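Zivton 800 Soft Starter for Pumps and Fans

August, by Azadeh Ranjbar

If you've ever stood next to a big pump when it kicks in across the line, you know the sound: a thump, a groan from the pipework, and lights that dip all over the shop. The Zivton 800 gets rid of most of that, and we love it! It brings the motor up to speed on a smooth ramp that you set yourself from the front panel (two knobs, one button, no laptop needed).

The same goes for stopping. A long, gentle stop ramp is kind to check valves and old elbows, and water hammer drops off a great deal. We fitted one on the Bañez well pump last year and the operator called us back just to say how quiet the place had become.
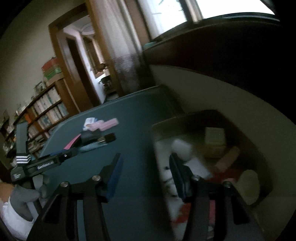 Gloved hand with a black gripper, teal table behind.

Inside there's a built-in bypass contactor, so the unit runs cool once the motor is at full speed and you can use a smaller cabinet. Overload, phase loss and dry-run protection are all standard. The dry-run trip works from motor current, so there's no extra float switch to wire up – a real favorite with our farm customers.

The last 196 starts are kept in memory with peak current and ramp time for each, and you can scroll through them on the display. Great for spotting a bearing that's starting to drag!

Order code 800-619 is the wall-mount version, 800-906 is the panel-mount. Both ship with the cable glands, a drilling template and a printed wiring sheet. Older Wolia bases can be reused with the adapter plate, sold separately. Please have your motor nameplate handy when you call, and we'll help you pick the right size.

Related items
Wolia adapter plate
Zivton remote keypad
Sukumitz motor cable, shielded
Dry-run relay for older panels

Contact Sukumitz Drives & Controls | © Sukumitz | Back to top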